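Plerum Cell: Report on the Connector Insertion Fault

Viorica Barbu and Amos Nguyen-Tran
Final project report, submitted 18 Apr 2022

1. Background

Our project was to get a simulated robot arm to pick up a small plug connector and work with it on a pin header. The real cell in the teaching lab uses a Castellanos controller and a parallel gripper. We did all of our development in the simulator first, as the course requires, and were supposed to move to the real arm for the last part of the term. We did not get that far. Most of this report is about the fault that stopped us.

2. What went wrong

The plug kept turning in the gripper as it reached the pins. In the simulator log this showed up as a sudden jump in the contact force, followed by the arm going on with its path as if nothing had happened. On the real arm that would have meant bent pins, and possibly a hand near a moving gripper while someone tried to clear the jam.

The worst part was that the protective stop never triggered. We had set a force limit in the Allum script and assumed it was active. Amos found that the limit was only checked at the end of each motion segment. The insertion was a single segment, so the check came after the plug had already been pushed all the way down.

We ran the same insertion 200 times with small random changes to the starting position. The stop should have fired in many of these runs. It fired in none of them.

3. Finding the cause

There were two separate problems and it took us a while to see that.

The first was the grip. We had copied the finger spacing from an earlier exercise with a larger part. The fingers closed on the plug, but low down, and any sideways push at the top made it rotate. Viorica moved the grasp point up in the model and the rotation mostly went away.

The second was the force check described above. We split the insertion into seven short segments so that the check would run more often. This worked but made the motion jerky. Our supervisor at Pronberg suggested a separate monitor that reads the force on every simulation step, and that is what we ended up using.

We also lost several days to the wires. They are modeled as flexible bodies, and at first we had left their collisions turned off to save time.
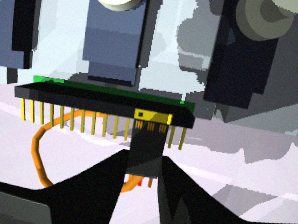
Turning the collisions on slowed each run down a lot, but the force readings changed enough that we had to set the limit again. Our first value was too low and stopped the arm whenever a wire touched a finger. The value in the submitted script is higher and has only been tested in simulation.

4. Current state

With the new grasp point and the monitor, the arm now stops during the push when the plug is out of line with the pins. It does not back off by itself. An operator has to open the gripper from the panel and send the arm home, and the steps are written out in the appendix.

We do not recommend running this on the real cell yet. The stop distance at full speed has not been measured, and the force sensor on the real arm has a delay that our model leaves out. The next group should start with those two items, at reduced speed and with the guard door closed.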